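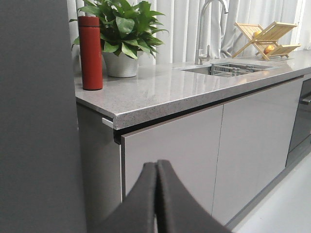 Kitchen counters in this country are built to a height of 36 inches, and most people who install them could not tell you why. I think the single fixed height should be dropped from standard cabinet lines, and that the trade could do it at little cost.

The working height of a surface depends on the task. Kneading and rolling need a low surface, because the force comes from the shoulders. Fine knife work is easier higher up, near the elbow. A sink is a separate problem, as the hands work at the bottom of the basin and the rim height tells you very little. One number cannot satisfy all of these for one person, let alone for a household in which the adults differ by a foot.

The usual objection is appliances. Ranges and dishwashers are made to fit under or beside a 36-inch top, so the argument goes that the rest must follow. This is true for the run that holds them. It says nothing about the other runs. Nivaldo Teixeira, who fitted kitchens in Panotthorpe before he moved to teaching, used to set one section of base cabinets on a shorter toe kick and leave everything else alone. The drop was 3 inches. He charged $400 for it, mostly for the extra end panel and the second countertop edge.

The second objection is resale. Sandra Mellor made this case in the Grosta newsletter in July: buyers expect a level line, and a step in the counter reads as a mistake. I accept that some will see it that way. Buyers also once expected carpet in bathrooms.

Adjustable legs already exist on most base cabinets — they are used for leveling and then hidden. Extending their range by 2 inches and selling toe kicks in three sizes would cover most cases. Installers would need a clear note on which runs must stay at appliance height, and the plumbing rough-in would have to be set after the sink height is chosen.

I would start with the cabinet catalogs. List the height as an option, with a price next to it, and let people order what fits them.

We use cookies to improve your experience on this site. Accept | Manage preferences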